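Ernia House, Raltham Road
Resident's Setup Guide, Section 4: The Refrigerator

4.1 Before you start

Every room on the Stanport side comes with a small single-door refrigerator. It has had a long career. The scratches were there before you and will be there after you, and the front desk already has them on your room inventory, so please don't fill a page of the move-in form with them. Do report dents, missing shelves, and anything that smells like the previous tenant's ambitions.

You will need:
a damp cloth
a dry cloth
baking soda (ask at the desk, we buy it in quantities that worry the supermarket)
a towel you don't love

4.2 Placing the refrigerator

1. Stand the refrigerator upright in its spot against the wall. Leave a hand's width behind it. Flush against the wall looks tidier and makes the motor miserable.
2. Check that the door can swing out all the way. If it hits the bed, move the bed. The refrigerator has fewer options.
3. Push down on the top corners. If it rocks, turn the front feet until it stops.
4. If it came to your room on its side, let it stand for a few hours before plugging it in. Overnight is better.
5. Plug it straight into the wall outlet. No extension cords, no power strips, no clever adapters from the Yang store downstairs.

CAUTION: One refrigerator per outlet. The breaker for your hallway is behind a locked door, and A-yeong Han has the key and a limited supply of patience after 10 p.m.

4.3 First cleaning

1. With the plug out, wipe the inside with warm water and a spoonful of baking soda.
2. Wipe the rubber seal all the way around, including the fold. Crumbs live in the fold.
3. Dry everything, then leave the door open for half an hour.
4. Wipe the outside with the damp cloth. Scouring pads are how a shiny door becomes a less shiny door.

4.4 Closing the door

You may feel you already know how to do this. The repair log at the desk has 54 entries, and 30 of them read "door not closed."

1. Look inside first. A bottle sticking out past the shelf will hold the door open just enough to spoil your milk and not enough for you to notice.
2. Swing the door most of the way by the handle.
3. Put both palms flat on the door, one on each side of the handle, and press evenly until the seal takes hold.
4. Let go and wait a moment. If the door drifts back toward you, go to step 1 and find the bottle. 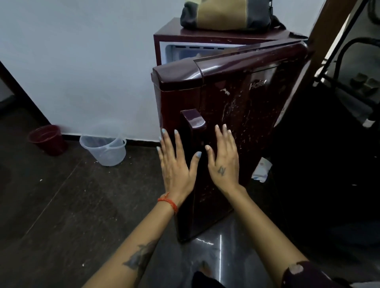
Fig. 4-1. Both hands flat on the door, fingers spread.

Don't slam it. Slamming makes the door bounce, and it also makes the ketchup fall over, which you will discover at breakfast. If the seal has gone stiff, warm it with a cloth dipped in hot water, dry it, and try again.

NOTE: A light bag on top is fine. A microwave, a rice cooker or a fish tank is not - and yes, we had to add the fish tank in August.

4.5 Switching on

1. Set the dial to the middle. The highest number will not cool your soda faster in any way you'd enjoy. It will freeze your lettuce.
2. Leave it empty for a few hours with the door shut.
3. Load it with some space between things, and keep food clear of the vent slots at the back of the freezer section.
4. Let hot soup cool before it goes in.

4.6 Defrosting

Defrost when the ice is as thick as a pencil. Take the food out, pull the plug, open the door and put the unloved towel on the floor in front. Then go do something else.

CAUTION: No knives, no screwdrivers, no hair dryers. Yi-an Jeon at the desk can show you the refrigerator from room 153, which now serves as a cupboard.

4.7 If something is wrong

Motor hums all night: check the gap behind it, then the feet.
Water on the floor: the door was open, or you are defrosting without having meant to.
Nothing happens at all: try a lamp in the same outlet. If the lamp works, call the desk on extension 466 and have your room number ready.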